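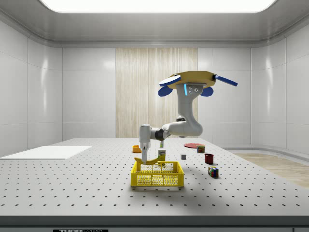 Issue 133 | Page 7

Bench Test: Clokska Cell Simulator with the Skitden Overhead Pack
Reviewed by Zulmira Pinheiro

I have dropped a great many bananas this month, and I can report that Clokska noticed very few of them.

Clokska is a desktop simulator for people who want to try out a robot cell before bolting anything to a ceiling. The base license costs $842 for a year. The Skitden Overhead Pack comes with it and gives you a white arm hanging upside down over a perforated table, a yellow mesh basket, and the usual family of groceries and toys: banana, juice carton, bowl, plate, cup, Rubik's cube. The walls are so clean and shiny that my own lab in Branonia looked like a bus station when I turned back to it.

Installation was painless. The arm loaded in the right place, the lighting is lovely, and the camera controls work the way your hand expects. I had a pick routine running over the basket before my coffee was cool enough to drink. If the review ended there, Clokska would be getting a very nice grade.

My test was simple. Pick up the banana, carry it to the plate, put it down, reset, repeat. I let it run overnight and came in to a green summary panel: 442 attempts, 442 successes. I have worked with grippers for long enough to find that number insulting.

So I watched the replays. In the first few, everything was fine. Then the fingers closed, the arm rose, and the banana stayed on top of the basket, looking comfortable. The arm traveled to the plate, opened its fingers over nothing with great ceremony, and went home. Success, said the log. The next time, the banana was flung at the wall. Success again.

The trouble is in how the pack decides it is holding something. By default it checks whether the gripper was told to close and whether it stopped moving. It never asks where the object went. There is a proper contact check, buried under Advanced > Legacy > Sensors, and it ships switched off. The manual gives it one sentence, which contains a typo.

I would shrug at this if the damage stayed on the screen. But Clokska has an Export to Controller button, large and cheerful, and it exports the same lazy check along with the motion. I tried it on our real overhead arm at crawling speed, with the cell door locked. The arm missed a foam block and swung its empty fingers across the table as though it had a delivery to make. No harm done. In a cell where the next station starts a press or opens a door on the word "success," I would want a longer conversation with whoever chose that default.

The second fault is smaller and stranger. If you swap the stock ceiling mount for the Simões plate, also in the pack, the protective stop zone doesn't move with the arm. It stays where the old mount had it. My stop zone spent an afternoon guarding empty air — quite faithfully, I must say.

Support answered my report the same day and was polite about both. The contact check will be on by default in the August update. The stop zone is "under discussion."

Turn on the contact check before you do anything else. Set the stop zone by hand after every change of mount, then drive the arm into it on purpose and see that it halts. With those two chores done I reran the banana test and got a failure rate I could believe, with replays to match.

Good: setup, picture quality, price for a small lab.
Bad: default grasp check, stop zone handling, the manual.
Grade: C, to be looked at again after the update. Leave the export button alone until then.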